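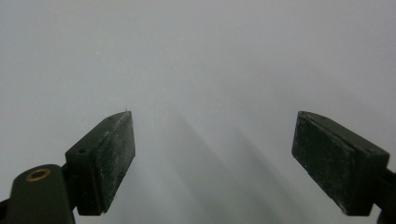 4. Recording demonstrations with the hand-held grippers

Read section 3 first if the grippers have not been calibrated since they were last moved between benches.

4.1 Lay a clean sheet of white paper over the board. Smooth it flat.

4.2 Open both grippers fully and check the pads. Light scuffing is normal. Replace a pad if it rocks on its mount.

4.3 Put the bowl near the middle of the sheet and the egg to one side of it. Move both a little between episodes.

4.4 Start the Tindinine recorder and wait for two beeps.

4.5 Pick up the egg with the right gripper, carry it over the bowl, lower it in and let go. Keep the left gripper open and off the paper unless the task card calls for both hands.

Caution: do not cover the marker plates with your fingers or sleeve. Episodes with lost tracking are rejected on upload.

4.6 Press stop, then label the episode. A full set for one task is 300 episodes - split it over several sittings.

Note: bench layouts for Pirkberg and Brikthorpe differ. Ask Misaki Maruyama for the current drawings.

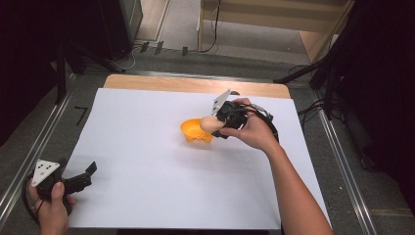

Should I delete an episode if I drop the egg?

Keep it and label it "drop". Failed attempts are stored in their own folder and are used when the model is tested.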